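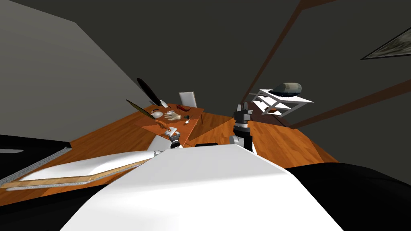 Budget for the bench before you budget for the arms. A two-arm unit for kitchen or workshop chores takes up more room than its base suggests, and the layout should be worked out in simulation first. Load the small table with the mixed items you expect to handle: a spoon, a small cup, something rounded like an egg, a long wooden-handled utensil. Long handles that lean off the side of the tabletop need clearance of their own, so add it to the reach figure.

Planning notes:

Leave 20 inches clear on each side of the base. Shelving counts as an obstacle at any height.

Price grippers separately. The Poseo quote came without them, and short fingers cost less but limit what can be picked up flat.

Set aside 9 percent of the purchase price for spare finger pads and cables.

Run the simulated layout for 6 weeks before ordering. Shahzad Gondal logged 116 test picks on ours and moved the table twice - both moves cost nothing.

Ask for the service rate in writing. Uvonness bills travel time, Grornia does not.

Recheck all quotes in March.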